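A visit to the Claltell training kitchen at Utine

Posted 2023-06-01

Our group arranges a works visit twice a year, usually to somewhere with a canteen. This time it was Claltell, a contract catering firm that runs staff kitchens and small care home dining rooms. Part of its business at Utine is now a workplace where people teach a two-armed robot to lay tables and put crockery away. Several of our members work in catering or used to, so there was more interest than usual and we had to go in two parties. I was in the second.

Utine is an ordinary building on a side road behind the bus depot. The car park is small and we were asked to leave it for the morning shift, so most of us walked from the station. Sign-in took a while. Visitors get a badge and a sheet of rules, the main one being that you stay behind the line when the arms are powered.

We started upstairs with a talk. Claltell has 381 people across its sites and serves 616 covers on a normal weekday from the Utine contracts alone. A good part of the wage bill goes on what they call reset: clearing, wiping, and laying out again for the next sitting. It is the job that is hardest to fill and the one people leave first. The arms come from a supplier called Jitier. The software that records the sessions and schedules the work is Saavedra, and the staff use the name for the whole system, as in "Saavedra's down".

Then we went down to the practice rooms. They are fitted out like home kitchens, with tiled floors and the sort of things people keep on a worktop. Catering staff who came over from the dining room side now work here as operators. An operator sets out the bowls, mug and cutlery, runs the task, marks the attempt as good or bad, and puts everything back for the next one. We watched this for most of an hour. The pace is slow. A person would have laid the place in the time it took an arm to travel to a mug.
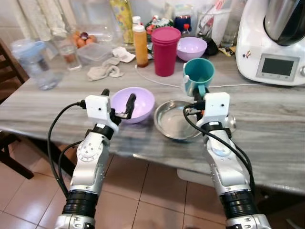
Will the arms replace the people who lay the tables now?

Claltell's answer was that no post has been cut at Utine so far, and that 17 people have moved from reset work to operator work. They would not promise anything past the end of the present contracts. The firm expects to hire fewer reset staff in future and to fill the operator jobs from inside.

Some of our party thought that was a fair reply and some thought it was a careful one. I would put myself with the second lot. Fewer reset jobs means fewer of the jobs people walk into with no certificates, and the operator post asks for a two-week course and a written test.

The operators themselves were easy to talk to. One had been a breakfast assistant for nine years and said the main difference was her back. She used to lift trays from half past five. Now she is on her feet just as long but carries very little. Against that, she missed the customers. Another said the hard part was the sameness: the same few pieces, put back in the same places, and then changed slightly on instruction from the screen. He keeps the radio on when the supervisor allows it.

Pay came up, as it always does. Operators get 50 pence an hour more than reset staff. The older hands thought this was low for work that involves judging and writing up each attempt. There is also a bonus linked to the number of attempts marked good, and several people were unhappy with it. They said it puts pressure on the person doing the marking. The manager told us the bonus is being looked at and a new scheme should be in place by September.

The layout being practised during our visit was a single place setting with bowls, a fork, a spoon and a mug.

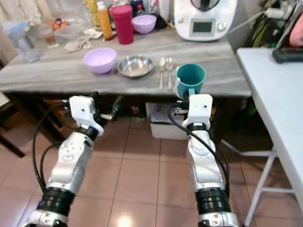

The mug at the front edge of the table, next to the spoon.

I asked why they didn't clear the rest of the worktop first. The operator said the dining rooms are never clear either, and that early sessions done on a bare table had been little use when the arms were tried at a care home. So the bottles, eggs and cloths stay where they are. They get moved now and then by whoever is on shift.

Breaks are another change. On the reset side you stopped when the room was done. Here Saavedra puts a break on the screen every ninety minutes and the arms stop whether or not you are in the middle of something. Most people liked that. A few found it odd to be told to sit down by a scheduling program.
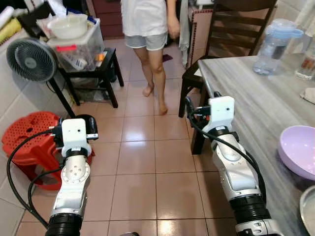 Training for the operator job is done in pairs, with a new starter beside an experienced one for the first fortnight. They begin with the stop button and the floor markings and don't touch a session until the third day. After that it is mostly a matter of learning what counts as a good attempt. A fork laid at a slant is a fail in the care homes and passes in the staff canteens, which caused a good deal of argument in the early months. There is now a printed card with the rules for each client.

Faults go in a paper book as well as on the system. The operators asked for this after a week of entries was lost, and the book is the one they trust. We were allowed to look through it. Cables catching, a gripper not closing fully, a spoon on the floor. Most entries had been signed off the same day.
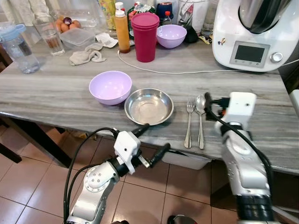
Bowls, fork and spoon on the practice worktop.

We finished in the canteen, where lunch was served by people in the usual way. The soup was good and the tea was free. Two of our members stayed behind to ask about the operator course, which takes new applications from outside the firm when there are places left over.

For anyone thinking of going: allow a full morning, wear flat closed shoes, and eat something beforehand as the talk runs long. There are stairs to the meeting room but the practice rooms are on the ground floor. Parties are kept small and bookings go through the Claltell front office.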